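Heltwood open day, who else went?
Board index > Home automation & robots > Events and meetups

9 posts in this topic

dustbunny_dee
Posted Tuesday, May 14, 2019
OK so I finally made it to the Heltwood open day and I have to tell somebody because my husband has heard enough. I signed up back in April when they put the form up and figured I'd never get a slot, then got an email saying I was on the 2:30 group. 63 miles each way for me, and I'd do it again!

You get a badge, a cookie, a walk past the Civel conveyor line (loud, skip it) and then they take you back to the laundry folding room, which was the whole reason I drove out. Issa Smadi runs that part and he was great, he let people interrupt him the entire time. They do shirts and tops on a padded bench and the two arms work toward you like you're the one standing there folding. I put a couple of pictures in here, sorry if they load slow.
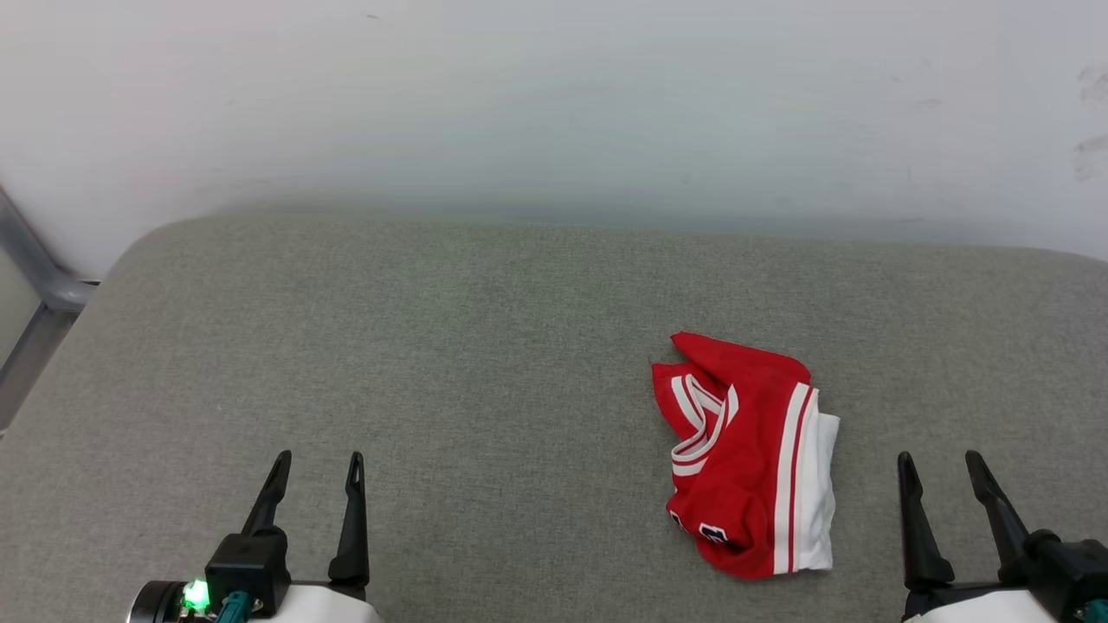 I went in thinking folding was the hard part, and Issa spent most of his talk on what comes before it, meaning how the arms figure out what they've got. A towel is a towel, four corners, done. A jersey in a heap is a mess: you've got red cloth bunched over itself with the white trim zigzagging back and forth, and the lettering so buried in the folds that you can't read it. I couldn't have told you which end was up, and I've been doing laundry for a family of 7 my whole adult life. He said an easy start is any edge that stands out from the rest, then you pull and look again, pull and look again. Same as I do, only I don't think about it.

More later, I have to go get a kid from practice.

rollo_tk
Reply #1
Jealous. I was on the waitlist, they told me I was number 136 and I gave up. Did they say anything about speed? I saw the Staltard demo last year and I could have folded my entire closet in the time it took for one pair of shorts.

gearhead_mimi
Reply #2
I was in the 4:00 group! Did you get the cookie with the raisins? They'd run out of the good ones by then.

About speed, it's slow. I'm a big fan of all this stuff and I'm still going to say it's slow. My group stood there shifting from foot to foot. But I thought the Staltard one was cheating anyway, they started with the shorts already flat.

PaulInTheGarage
Reply #3
I'm going to be the grump. I went to the morning session and came away thinking it's a nice day out and a long way from anything you'd put in a house. My wife asked what happens with a fitted sheet and the guy laughed. That's my answer right there.

Also the parking. Come on.

dustbunny_dee
Reply #4
Back. Paul, I get it, but I don't think they were selling anything? I asked flat out if there was a price and Issa said there's no product, it's a research bench and they like having people in. The fitted sheet thing came up in our group too and he said they don't do bedding at all right now. I can't fold one either so I'm not going to hold it against them.

Anyway the part I liked best was watching the arms deal with one layer at a time. When you and I grab a shirt we get a fistful and shake it. They go for a pinch near an edge and pull to the side. It's so careful! The lady next to me kept whispering "go on, go on" like it was a horse race.

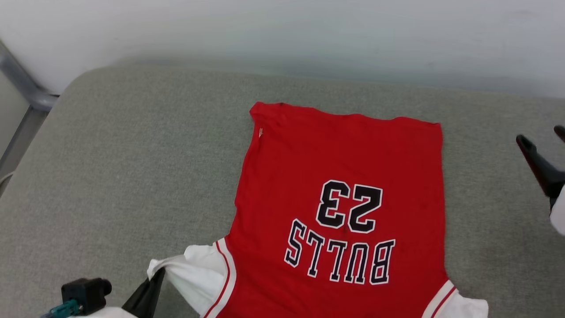 rollo_tk
Reply #5
Do they let you bring your own clothes for it to try?

gearhead_mimi
Reply #6
Only if you email ahead, and they want plain cotton or sports stuff, nothing with buttons or hooks. I asked at the desk on my way out. A man in my group had a whole tote bag of sweaters with him and had to carry them around all afternoon.

PaulInTheGarage
Reply #7
See, this is what bugs me. No buttons, no hooks, no sheets. What's left? I've got work shirts, and every one of them has buttons. I'd love to be wrong on this but I read the handout, and it says they've run 729 practice folds on tops this spring. How many of those came out good? It doesn't say. I asked, and I got "it depends what you call good."

I'll give them this much, the Rungrueang table by the exit was worth the stop. They had a bunch of old gripper fingertips you could pick up and squeeze. My grandson would have stayed there all day.

dustbunny_dee
Reply #8
Oh I missed the fingertips!! I went out the wrong door, I guess, and ended up by the loading dock.

Fair point about the number, I'd want to know that too. I think you and I just wanted different things out of it, Paul. You wanted to know if you can buy one and I wanted to stand close to one and ask dumb questions. A Bulls jersey was a better pick than a plain towel for that if you ask me, with the big 23 on it you can tell from across the room whether it's flat yet.

Rollo, get on the list early next time. They said the signup goes out by email first and then on the site, so join the email thing. And eat lunch before, it's cookies and coffee and that's it.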